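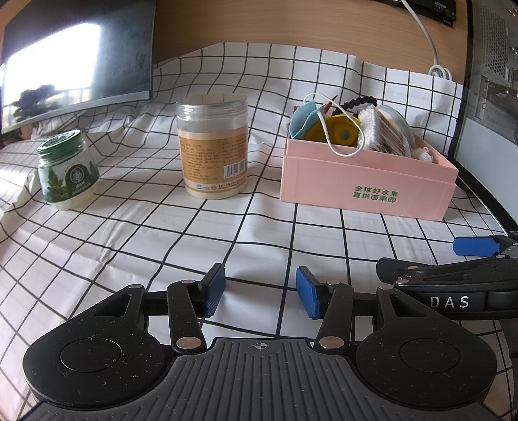
Desk with the grid cloth on it

Monitor cable drops signal when the desk is bumped

Posted in Displays and Cables

I have a Zilex monitor connected to a desktop PC with a passive DisplayPort cable. The screen goes black for a second or two whenever the desk is bumped, then comes back at the same resolution. On Monday it did this 4 times before lunch. The system log shows a display disconnect followed by a reconnect each time. Power light stays on throughout. I have updated the graphics driver and turned off sleep for the display. The cable is 6 feet long and has latches at both ends. Do I replace the cable, the monitor, or the graphics card?

Renato Marquez

The power light staying on points away from the power supply. A disconnect event in the log means the hot plug detect line is opening, and that is a mechanical fault at one of the two connectors or inside the cable near a strain relief. Test in this order:

Shut down, unplug both ends, check for bent contacts, reseat until the latch clicks. Start up and press lightly on the plug at the monitor end, then at the PC end. If only one end causes the dropout, you have located the fault.
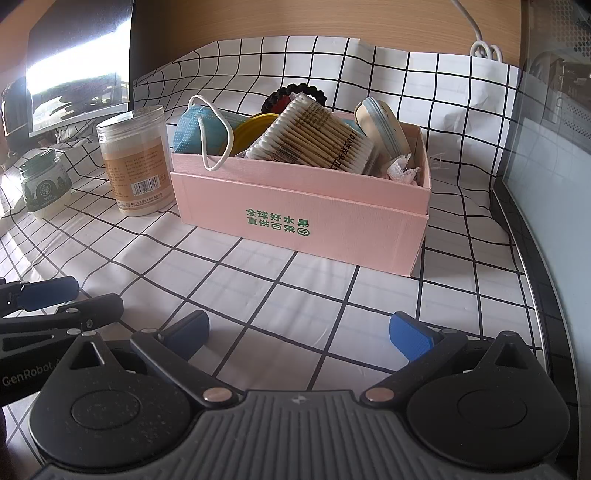 Swap the cable end for end and repeat. If the fault moves with the cable, replace the cable. If it stays at the same device, the socket is loose or has a cracked solder joint. On a graphics card, use a different output and leave the bad one empty. On a monitor, use HDMI if your resolution and refresh rate allow it. At 140 Hz an older HDMI port may not have the bandwidth, so check the manual for the limit on that input.

Also look at how the cable hangs. A plug that enters the monitor from below should have a slack loop tied to the stand, so that the weight of the cable is not carried by the socket.

Culwood

Had same thing. New cable fixed it, cheap one, no problems after.

isalo_2

Agree with the order of tests above, with one addition. Check that the graphics card is screwed to the case bracket. If the screw is missing, the card can tilt in its slot when the case moves, and the log entry looks the same as a cable fault. Mine was missing after a case change in January. Turn the power off at the wall before you touch the card.

Cabrera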